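Clarcombe Study Room: Furniture and Surfaces
Group report by Kenna Morrison, Ezekiel Quintanilla and Gwendolyn Blackwood
Module tutor: Corinne Pennington

1. Background

Our brief was to look at how the shared study room at Clarcombe is furnished and suggest changes costing no more than £600. The room is used by first and second years, mostly for group work. We visited in October and spoke to 17 students who use it at least once a week.

2. The yellow table

Most of the comments were about the table. It is bright yellow with a slight gloss, and there is a thin raised lip along the near edge. Students liked the colour – one said it was the only cheerful thing on that floor – but several disliked leaning on the lip when writing for a long time. Glare was mentioned by four people, all of whom work there in the afternoon.

The two black pads on the tabletop divided opinion. Ezekiel thought they should stay, while Gwendolyn wanted the surface clear for large drawings. We left this to the vote described in section 4.

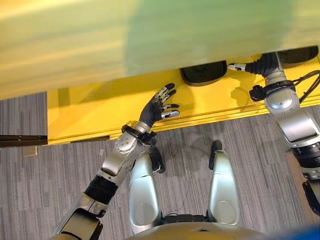
3. Floor

The carpet is grey and striped. Nobody we spoke to had complaints about it, apart from chair legs catching when pulled back quickly. Replacing it would cost over £800, so we ruled it out early on and put the money towards seating and a desk lamp instead.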